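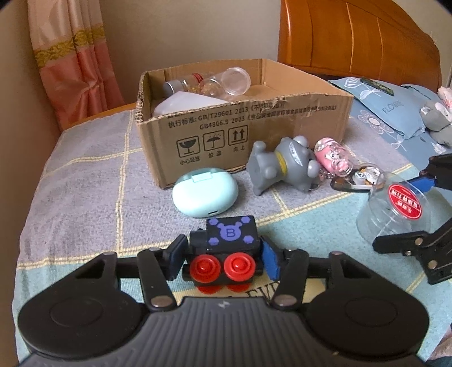 La caja, el cochecito negro y el estuche verde menta, sobre la manta de cuadros.

Foro > Casa y orden > Cajones y trastos
Tema: Vaciar una caja de cosas pequeñas sin acabar guardándolo todo otra vez

marea_baja
Buenas. Llevo desde mayo con la habitación a medias y me he puesto con las cosas pequeñas, que son las peores. Lo saco todo encima de la cama y voy decidiendo. El problema es que tengo una caja de cartón grande abierta y todo lo que no sé dónde va termina dentro. El cochecito de ruedas rojas, por ejemplo, el del osito morado con la B. No es de ninguna colección, no lo usa nadie y no consigo tirarlo.
¿Cómo lo hacéis vosotros? ¿Una sola caja o varias?

tornillo_suelto
Varias. Con una sola lo único que haces es cambiar las cosas de sitio. Yo uso tres: se queda, se va, dudas. La de dudas tiene que ser pequeña, como mucho de zapatos.
El coche va a dudas y dentro de un mes lo miras.

Perejil74
No estoy de acuerdo con lo de dudas. Tuve una caja así dos años debajo de la cama. O se queda o se va, en el momento.
Otra cosa: esa caja tiene el borde muy mal cortado. Si es para guardar a largo plazo, busca otra con solapas, que por ahí entra polvo.

marea_baja
La caja es provisional, va al contenedor azul cuando acabe. Me hizo gracia que lleva la copa rota, el paraguas y las flechas hacia arriba, y yo metiendo cosas a puñados.
El estuche de los auriculares sí tiene sitio, va al cajón de los cables. Eso lo tengo claro.

tornillo_suelto
Quítale la cinta antes de echarla al contenedor, al menos la que salga bien.

lavanda_seca
Yo lo ordeno por material y me va bastante bien: plástico con plástico, vidrio con vidrio, y luego lo que es recuerdo aparte. ¿Tienes muchos envases?

marea_baja
Demasiados. Pongo otra foto.

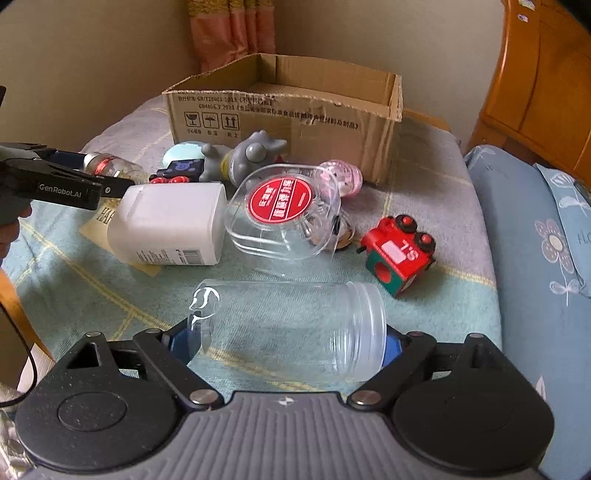 Parte de los envases: el tarro de rosca, el bote blanco y la cajita de la pegatina roja, con la pelota de purpurina detrás.

lavanda_seca
El tarro transparente me lo quedaba. Con boca ancha van muy bien para botones, gomas o clips. Yo compré unos Fimex de 400 ml y son más o menos eso. Si has perdido la tapa ya es otra historia.

Perejil74
Un tarro vacío es un tarro vacío. Si no sabes hoy qué vas a meter dentro, fuera. El bote blanco, lo mismo.

lavanda_seca
Hombre, tirar un tarro para luego comprar otro igual tampoco es ordenar.

Perejil74
Tampoco lo es tener doce por si acaso. Mi madre llegó a juntar unos 300 entre la despensa y el garaje – y no exagero, los bajé yo.

tornillo_suelto
Término medio: te quedas los que quepan en una balda. Cuando se llena, no entra ninguno más. En mi casa es la de arriba de un armario Lindqvist y ahí se acabó.
¿Y la botellita de cristal de la banda roja?

marea_baja
Esa me gusta por el color, pero no le he encontrado uso. De momento al vidrio. La cajita transparente de la pegatina sí se queda, tiene una chapita con una anilla dentro y así no se pierde.
Lo de la balda me convence más que lo de dudas.

Perejil74
¿Y la pelota?

marea_baja
La pelota se queda. No se discute.

lavanda_seca
Una pregunta sobre la manta, ¿se te llena de pelusa? Tengo una de cuadros de tonos parecidos y es un horror cada vez que pongo cosas encima. Ahora extiendo una sábana vieja antes.

marea_baja
Algo suelta. Luego la sacudo en la ventana y ya está. Esta noche, a partir de las nueve, sigo con los cables.

tornillo_suelto
Para cables, bolsas con cierre y etiqueta. Las cajas con divisiones de Trandov no me duraron nada, se parten las bisagras.

Perejil74
Las mías llevan cuatro años perfectas. Será que las llenas demasiado.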